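2025-11-06, spät, Küche

Der Tee ist längst kalt und ich müsste eigentlich ins Bett, aber wenn ich es heute nicht aufschreibe, weiß ich in einer Woche wieder nicht mehr, welches Kabel wohin gehört und warum ich den Lagerbock am linken Arm gedreht habe. So ist es mir im Juli gegangen, als ich nach dem Urlaub vor der Kiste mit den Getriebeteilen stand und mir meine eigenen Zettel vorkamen wie die eines fremden Menschen. Also schreibe ich.

Am Nachmittag war ich in der Gemeinschaftswerkstatt in Briltberg. Die große Fräse war belegt, was mir ganz recht war, denn so bin ich endlich dazu gekommen, die Grundplatte zu entgraten und die Bohrungen für den Standell nachzusetzen. (Standell heißt er übrigens immer noch, nach der alten Stehlampe, von der das Stativrohr stammt, obwohl von der Lampe sonst nichts übrig ist.) Der linke Arm sitzt jetzt fest auf der Schulter und hat kein Spiel mehr, das ich mit der Hand spüren könnte. Beim rechten fehlt mir noch der Zwischenring. Den wollte ich auf dem Heimweg bei Kovačević holen, stand aber vor dem heruntergelassenen Gitter, weil ich mich beim Aufräumen verquatscht hatte. Wie immer, möchte man sagen.

Für die Greiferfinger habe ich das Material gewechselt. Die gedruckten sind mir ja reihenweise gebrochen, immer an derselben dummen Stelle über dem Stift, und nun liegen zwei Paar aus Durumex-Platten im Karton, gesägt und gefeilt und noch nicht ganz gleich lang. Das Zeug ist eine Freude! Es riecht beim Sägen nach alter Schultafel, ich kann es nicht anders beschreiben, und die Kante wird so sauber, dass man kaum schmirgeln muss. 40 Millimeter breit habe ich sie gelassen, abnehmen kann ich später immer noch.

Nach dem Abendessen dann die Simulation. Ich gebe zu, dass ich mich lange davor gedrückt habe, weil ich lieber schraube als am Rechner sitze. Inzwischen mag ich meine gerechnete Küche aber richtig gern, mit dem langen orangefarbenen Tisch, den dunkelblauen Wänden und der Sternennacht von van Gogh an der Seite. Man gewöhnt sich an so ein Zimmer, auch wenn man nie darin gestanden hat. Drei Ansichten von heute Abend lege ich hier dazu: 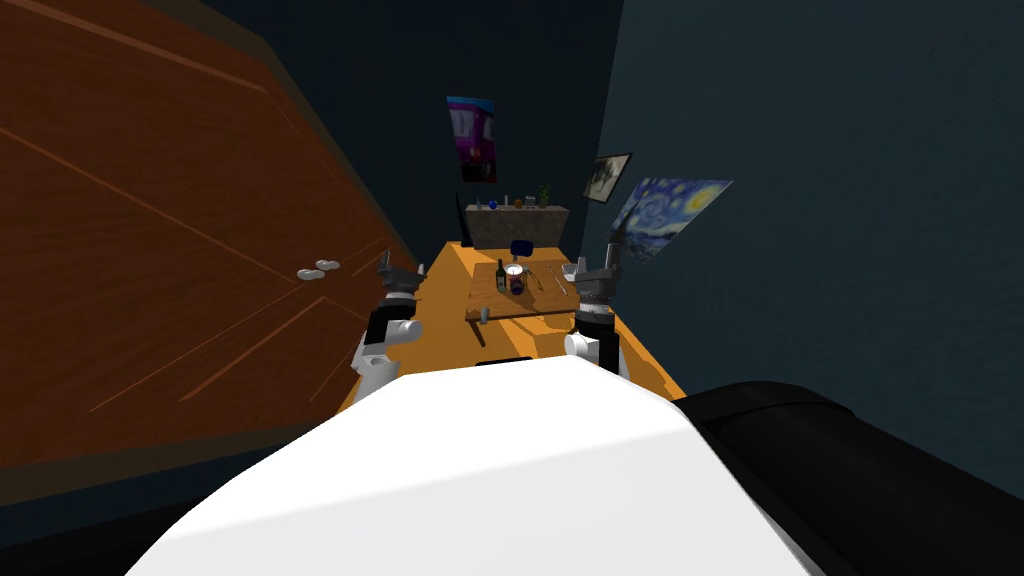
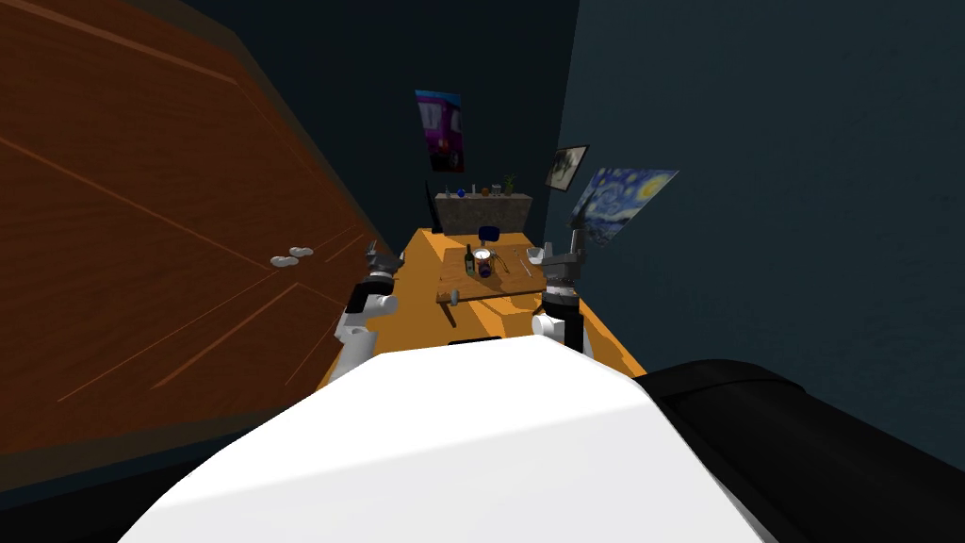 Und einmal der Blick auf den Greifer: 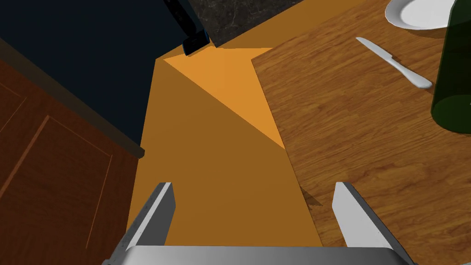 Mein Sorgenkind ist die Wegplanung. Ich will, dass der Standell einmal abräumen kann, das ist von Anfang an der Plan gewesen, und zwar an einem Tisch, der so aussieht wie unserer nach einem langen Abend, also mit Glas und Besteck kreuz und quer. Die Planung rechnet mir brav eine Bahn aus, aber wenn der linke Arm zuerst losfährt, nimmt sie den rechten nicht ernst genug und legt den Ellbogen dorthin, wo der andere gleich vorbeiwill. Im Protokoll stand heute bei Zeile 733 zum ersten Mal eine Warnung vor der Berührung der Arme, und danach kam sie so oft, dass ich nicht weiterlesen mochte. Ich habe den Sicherheitsabstand vergrößert und noch einmal gestartet, und siehe da, die Warnungen waren weg, nur kam der Greifer dann gar nicht mehr bis zum Besteck. Man kann eben nicht alles haben, jedenfalls nicht an einem Abend.

Eine Sache hat mich gefreut. Ich hatte beim Gewicht des Unterarms immer noch den Wert vom ersten Entwurf drin, aus der Zeit mit den dicken Schellen. Also habe ich das gute Stück auf die Küchenwaage gelegt, mit Motor und Kabel und allem, und sie zeigte 1,885 kg. Das ist deutlich weniger, als ich eingetragen hatte! Kein Wunder, dass die gerechneten Gelenke sich so abgemüht haben. Mit dem neuen Wert läuft die Bewegung viel weicher, und ich traue mich jetzt auch, am echten Schultergelenk die kleinere Feder zu probieren, die seit dem Sommer in der Schublade liegt.

Gerade fällt mir noch ein, dass ich den Schraubstock in Briltberg nicht abgewischt habe. Da liegt jetzt der ganze Durumex-Staub, und morgen früh ist jemand anderes an der Bank. Ich fahre wohl vor der Arbeit kurz vorbei, dann kann ich auch gleich die Zwinge mitnehmen, die ich dort liegen gelassen habe.

Offen ist also: Zwischenring bei Kovačević holen (vor dem Quatschen!), die Fingerpaare auf gleiche Länge feilen, die Feder einbauen, und in der Planung erst einmal den rechten Arm warten lassen, bis der linke fertig ist. Das ist langsam und nicht besonders elegant, aber mir reicht es für den Anfang vollkommen. Das linke Kabelbündel geht übrigens hinten herum, unter der Schulter durch, und der Lagerbock ist gedreht, damit es dort Platz hat.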